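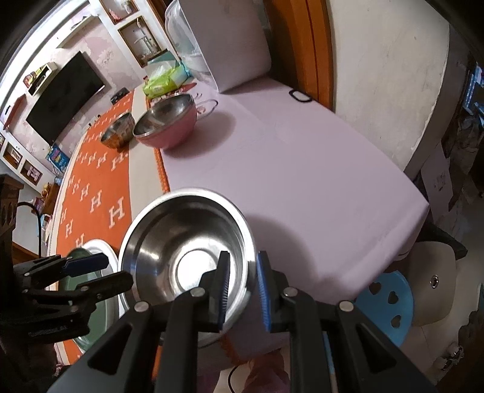

Re: Sumley branch line walk, parking

Yevhen Hrynyshyn wrote:
> Is the lay-by at Vindard still open to cars? The leaflet says there is room for 16 but it dates from 2000.

It was open when I went past in April. The far end is fenced off now, so allow for fewer cars than that. The 629 bus stops by the old goods yard and takes about 19 minutes from Sumley.

The path is muddy after the second bridge. Dogs need to be on leads through the sheep field.

Can someone bring the spare map?

Tkachuk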